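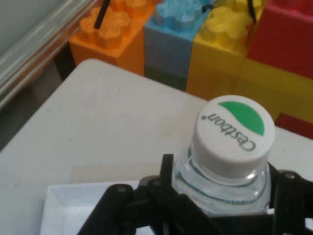
gravelpit68
If they come in cases of small bottles, skip the tray and stand them straight on the table. Kids take one off a tray and the rest go over. Learned it at two birthdays running.

tuppence_ha'penny
That was quick. For anyone catching up, my question was about drinks for the playroom open house in July. I have one white table, one shallow white tray, a lot of giant building bricks and more children coming than I would have chosen. Small bottles of water, Cestbon or whatever the store has in. Do I put them out or hand them out?

And gravelpit68, the tray has a rim. Surely the rim does something.

gravelpit68
The rim gives the bottles something to trip over on the way out.

Mopsy_Returns
Hand them out. Put them out and you will have one bottle per child per sip. After our last one I collected a bag of bottles with a mouthful gone from each, and I watered the porch ferns until they begged me to stop.

oldlinoleum
Disagree with Mopsy. If you hand them out, you are the bartender for the whole afternoon. You will not sit down, you will not eat cake, and every cap will be brought to you to open anyway. Put them out with a marker on a string and let the parents write names.

Mopsy_Returns
Write names on what? The cap is the size of a quarter and half of it is logo.

oldlinoleum
Initials, then. Or a sticker around the neck. We used the Gollar ones, they peel off clean.

Mopsy_Returns
They peel off clean in the first five minutes, yes. I found one on the dog.

tuppence_ha'penny
Noted on the dog. What about a big dispenser and cups? My sister-in-law has a Bollon with a tap and keeps offering it in a tone that suggests I should say yes.

gravelpit68
A tap at child height is a water feature.

ninepins
Long-time reader, mostly of the fights. We run a playroom twice a month and I'll say a good word for bottles with screw caps. A bottle that gets knocked over with the cap on is nothing. A cup that gets knocked over is a towel, then a second towel, then somebody's sock. Make one rule, cap on before you walk away, and say it until you hate your own voice.

Also keep the drinks table away from the bricks. I know they look cheerful lined up behind it. Ours were in a row along the back of the table and every builder in the room had to lean across the water to get a red one.

tuppence_ha'penny
Mine are lined up behind the table. They do look cheerful.

ninepins
I'm sure they do.

oldlinoleum
You could make a wall out of them, though, and keep the kids to one side. We had a set from Jorusora with the big round studs and they held up fine as a fence.

gravelpit68
A fence made of toys, in front of children. Let us know how that goes.

oldlinoleum
It went fine for 7 minutes, thank you, and those were good minutes.

Mopsy_Returns
Has anyone got scuffs off a white tabletop? Faint gray ones. Mine came up a little with baking soda and then I got bored.

ninepins
Melamine sponge, light hand, try it at a corner first. Or put a cloth over it and have a nicer life.

tuppence_ha'penny
All right. Decision so far: bottles, caps on, out on the table, initials on stickers for the families who care. Bricks move to the other wall. The tray stays because I like it — it can hold the stickers.

gravelpit68
Fine, but don't stand a bottle in it.

tuppence_ha'penny
I am going to stand one bottle in it.

Mopsy_Returns
Still say hand them out. The ferns agree with me.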